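Flomside Clothing Library
Thread, 12/28/24

1/ The Clothing Library reopens to borrowers after the holiday break with revised rules on the care and return of knitwear. The rules are set out in this thread. Members who borrowed before the break are asked to read posts 4 through 13 before bringing anything back.

2/ The winter collection now stands at 192 knitted garments. Most are pullovers and cardigans, with a smaller group of thermal undershirts and base layers added in September from the Kokkinos bequest.

3/ The revision follows a review by Fotini Mavromatis, who manages the collection, and Zuzanna Piątek of our repair room. Their full report is at the front desk and may be read on request. It runs longer than this thread and contains a good deal on the subject of cuffs.

4/ Loan period. Knitwear may be kept for up to 60 days. Coats and rainwear remain on the shorter loan printed on the tag. Renewals are made at the desk or by phone.

5/ Washing. Members are asked to wash every knitted item once before return, inside out, in cold water, on the gentlest setting the machine offers. Wool is washed by hand. Please do not use fabric softener on thermal knits. It coats the fibers, and the next borrower gets a garment that does not hold warmth as it should.

6/ Drying. Lay the garment flat on a towel or a drying screen. Hanging a damp sweater by the shoulders stretches it, and the repair room cannot correct this afterward. Tumble drying is not permitted for any item carrying a blue tag.

7/ Twisting. The review gave most of its attention to this point. Knits are often wrung by hand, or pulled out of a pile by one corner, and left bunched. A waffle or thermal knit shows the strain first, in the small square cells of the weave, and the side seams begin to turn toward the front.

8/ When lifting a knitted garment from a heap, use both hands and take it by the main panel. Avoid pulling on the hem or the collar band. Shake it once, lightly, and set it down before attempting to fold.

9/ Tan thermal knit with a stitched seam, gathered into a fold: 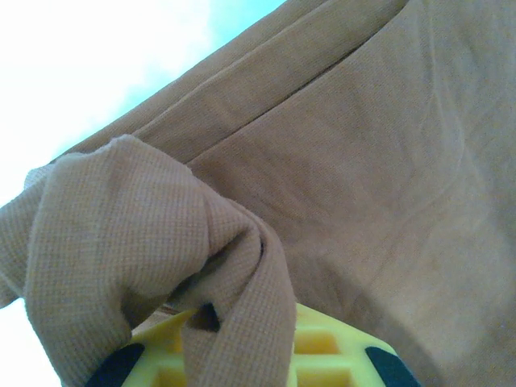
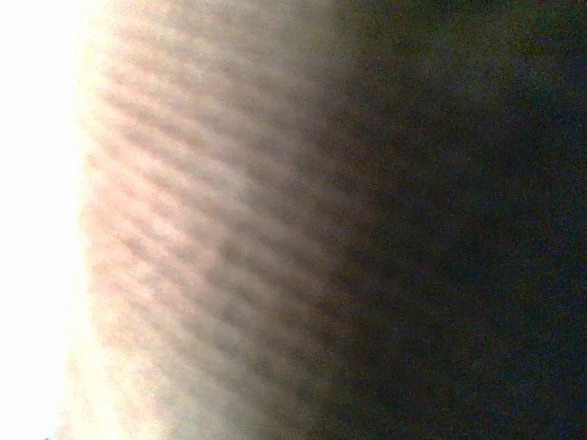 Brown cloth in a loose heap, with a white mesh basket against the wall:
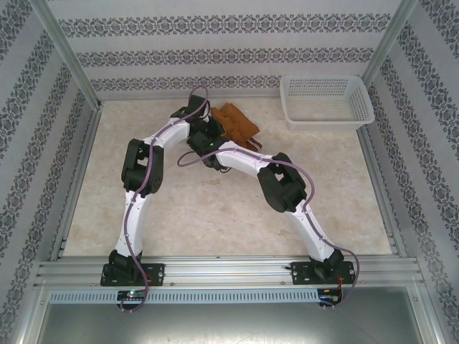
10/ Folding. Lay the garment face down on a clean, level surface. Smooth it from the center outward with the palm. Bring in one side to the middle of the back, lay the sleeve straight down along it, and repeat on the other side. Fold the hem to the collar, once for heavy knits, twice for light ones.

11/ Sleeves should lie flat inside the fold. A sleeve crossed over itself leaves a ridge that remains visible for weeks on the heavier cottons. Ms. Piątek notes that this is the most common fault in returned items and the easiest to avoid.

12/ Buttons and zippers are to be closed before folding. Brooches, name badges and safety pins are to be removed. We have a jar of them at the desk and would be glad to see it go down.

13/ Stacking and transport. Please stack no more than 8 folded knits together. Open-sided baskets are preferred to plastic bags, and the desk lends cloth carriers to members who come by bus. A garment returned in a sealed bag will be aired before it is checked in, and the loan stays open on your account until that is done.

14/ Damage. Report pulled threads, holes and loose seams when you return the item. There is no charge for ordinary wear. Do not cut a pulled thread. Pin a scrap of paper beside it so that the repair room can find the place.

15/ Stains should be reported before washing if at all possible. A note saying what caused the stain is very useful to us, even where the answer is "unknown." Oil and coffee are treated differently, and the wrong treatment can set either one.

16/ Storage at home. Knits should be kept folded in a drawer or on a shelf between wearings. Cedar blocks are acceptable. Mothballs are not, and items returned smelling of them will be withdrawn from loan until the odor has cleared.

17/ Changes to the tags. The old paper tags are being replaced with woven ones supplied by Cirnora. The new tag gives the fiber content, the washing method and the item number. Paper tags remain valid until replaced, and members need not do anything about them.

18/ Changes to the shelves. Knitwear has moved from the rail by the window to the shelving on the north wall, arranged by size and then by weight. Children's sizes stay where they were, next to the reading bench.

19/ Folding instruction. Leonora Cruzado will lead 4 short sessions in the main room during the coming term. Each covers pullovers, cardigans and thermal base layers. Members may bring one item of their own. Please register at the desk, as table space is limited.

20/ Correction to our previous thread. We wrote that cashmere items could be renewed twice. They may be renewed once. The error was ours, and members who have already received a second renewal may keep the item to the date they were given.

21/ Several members have asked whether garments not from the Library may be left for repair. They may not at present. The repair room has a waiting list of Library items that extends into spring. Filippos Galanis at Zidness, across the courtyard, accepts private mending and has agreed to see our members by appointment.

22/ Donations of knitwear are paused until the shelving move is complete. We continue to accept wooden hangers and undyed cotton thread. Hangers with wire hooks that have rusted should not be brought in.

23/ Questions on these rules may be sent in reply to this thread or left at the desk for Katsuhiko Aoki, who handles member correspondence. Replies will be slower than usual for the first week after reopening.

24/ Added following a reply: yes, the washing rule applies to items that were borrowed and never worn. Please wash them anyway, with the exception of wool, which may come back as it is with a note on the tag.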